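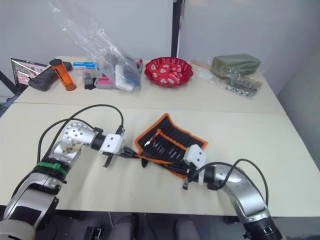 Wanted: people who roll up their own tools

Morkine is looking for 12 participants for a short study of tool rolls and pouches, the fabric kind with sewn slots. Every maker claims theirs keeps small tools in order. We have our doubts. Most of the ones we've handled look great unrolled on a table and turn into a lump once somebody has to close them in a hurry.

You should use hand tools at least weekly, for pay or at home. Bike people, instrument repairers and furniture fixers are all welcome. Please don't apply if you sell tool storage, or if you love your pouch too much to say a bad word about it.

You'll come to our Goston workshop for two sessions in April. You'll fill, fold, carry and unpack several pouches, then tell us where the edges bunch up and which slots you gave up on. "It's fine" is an acceptable answer – once.

We pay for both sessions, plus parking. No free pouch.

Write to Precious Belmonte at Morkine and say what you carry now and what annoys you about it. Two or three sentences will do. Resumes won't be read.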